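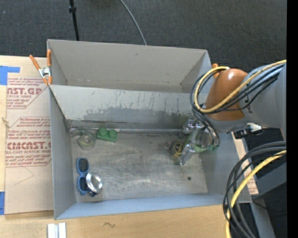
Figure 1. Two-compartment bin with mixed objects in the front compartment and the arm reaching in.

Kereama Bin Picking Set - Data Card

Summary
Kereama contains 1,875 grasp attempts recorded over a two-compartment metal bin. It supports the study of regrasp timing, meaning how long a policy should wait before it gives up on a grasp and tries again. Shiny and clear items, such as the round metal dish in Figure 1, are included on purpose, as depth readings on them are often poor.

Contents
- 31 object types, divided into 27 for training and four held out
- One fixed color view per attempt
- Joint positions, gripper width and a success label

Labels
Success was marked by Védís Skov and checked by Oluf Bech. An attempt counts as a success only if the object is released in the other compartment. Drops on the divider are marked as failures.

Known limits
All attempts use one bin and one arm. Results should not be taken to hold for deeper bins. Attempts from the first Monday lack gripper width - the field is left blank.

Contact
Zainab Akpan, data steward

Related items
Likach Grasp Baselines
Prornari Calibration Notes
Tunov Regrasp Policy, June release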